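Durkodex extends robotic item picking at Saltby returns centre

Saltby, 2024-11-27. Durkodex has confirmed that robotic picking of mixed items will move from trial to regular use at its Saltby returns centre in March. The system was set up with the integrator Amarasinghe and runs on Clivanance, the firm's own control software.

The centre receives goods that arrive without usable packaging or labels. Until now staff have lifted each item out of a bin by hand, identified it and placed it on the sorting line. A full shift at a manual station involves up to 2,000 lifts, most of them made while leaning forward over the bin wall.

Under the new arrangement a robot arm takes single items from the bin. Clivanance selects a grasp point from camera data and passes the item on. Where it cannot find a grasp within the set time, it stops and calls an operator. The test range consists of 521 articles, chosen for differences in shape, stiffness and surface.
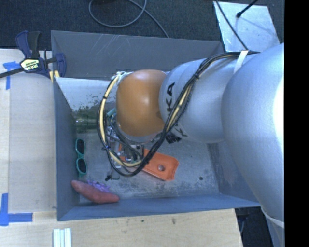 Robot arm over a picking bin with mixed items, including sunglasses and a sweet potato.

Staffing at the centre stays at 51. Operators who previously worked at a single bin will each look after several cells, clear stopped picks and record the cause of each stop. Manual stations will be kept for glass, leaking containers and any item above the weight limit of the gripper.

"The lifting goes down and the checking goes up," said Shafiq Khondokar, operations manager at Saltby. "An operator needs to know why a pick has failed and what to enter in the log. We have changed the training to match, and the job grade has been reviewed with staff representatives."

Training takes place on site during paid hours. It covers safe entry to the cell, restart after a stop, gripper changes and fault reporting. Shift rotation between cells and manual stations remains in place.

Each cell will complete an acceptance run of 1,000 picks before release. Results will be shared with the shift teams, and stop times will be reviewed at the end of each month.

Media contact: Durkodex Press Office, Saltby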